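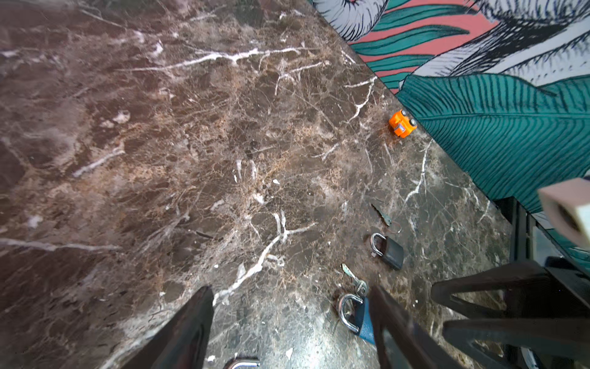 # Zarnari shackle fault

The **Zarnari shackle fault** is the name given to a grasping failure in the Zarnari, a two-fingered robot arm developed at the Flisuddale workshop for sorting and opening small household hardware. It is remembered chiefly because it was so ordinary - keys and padlocks on a polished tabletop, the sort of thing most of us have fished out of a kitchen drawer.

## Background

The padlock task was written by Teresa Falcão and Bernardo Nogueira. The arm was to pick up a key, match it to its lock and set the pair aside. Veined marble was a favorite surface for these trials, as glare and thin pale lines gave the vision software plenty to puzzle over, and a dull key can nearly vanish against brown stone.

## The fault

On 11 Jul 2018 the arm closed on a padlock by its shackle and went on squeezing well past its force limit. The lock shot sideways off the table and bruised the wrist of Mafalda Azevedo, who was standing nearby. Logs later showed that a bright reflection had been read as open space between the fingers, so the controller believed it was holding nothing at all and kept tightening.

## Changes

Vitória Carvalho led the review, which took nine days. The force limit was moved out of the vision loop and into the finger drive itself, and a stop button was fitted at each of the two operator positions. The revised software, called Pinheiro, was in regular use by December.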